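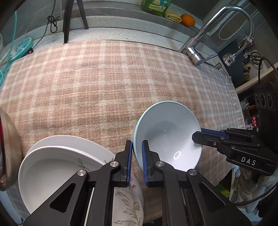

**Damasceno group reports modest gain from two-gripper kitchen recordings, urges caution**

SEPTEMBER. The robot learning group at Damasceno today released results from Lerketti, a study of whether a robot can pick up dish handling from people working with hand-held grippers. The short answer is sometimes, and less often than the group had hoped.

The team recorded 106 sessions of bowls and dishes being moved at a kitchen counter with a gripper in each hand. A policy trained on all of them beat the group's older one-gripper baseline on 2 of 4 test tasks. On the other two it did no better, and on one of those it was slower.

"We've read plenty of announcements claiming this problem is solved," said Cremilda Vieira, who led the study. "I wouldn't let our system near my own dishes yet."

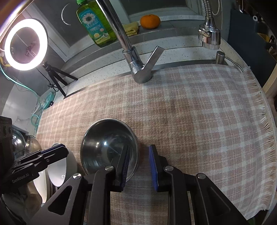
Steel bowls gave the most trouble. Nearly 19 percent of the recordings had to be thrown out after tracking was lost, and the group suspects shiny surfaces but hasn't tested that. Patterned cloth may have made tracking easier, so the numbers could drop on a plain counter.

Ademir Xavier, who ran the analysis, also warns that every session came from a single kitchen. "Until somebody repeats this in a different room, treat it as one result from one room," he said.

Cindard, which paid for the work, had no say in the write-up. The full report, including the failed trials, is available on request from the Damasceno press office.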